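1 min read

# Sivia cell — equipment plan

Shopping list and budget notes for the bin picking cell. Kumudini Ekanayake keeps the numbers, ask her before ordering anything. Arm is already paid for, don't count it twice.

- spare finger sets: 3, from Sarkik
- bar clamps: 2 more
- cable sleeve, one roll
- new divider panel, paint is badly worn

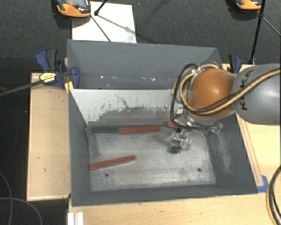
Lead time on fingers is 31 days, so order by November. Jirnbridge quote is good for 9 days only — Sumaiya Patwary is chasing a better one. Second bin can wait untill next budget.

Contact: Sumaiya Patwary, Sivia | Back to top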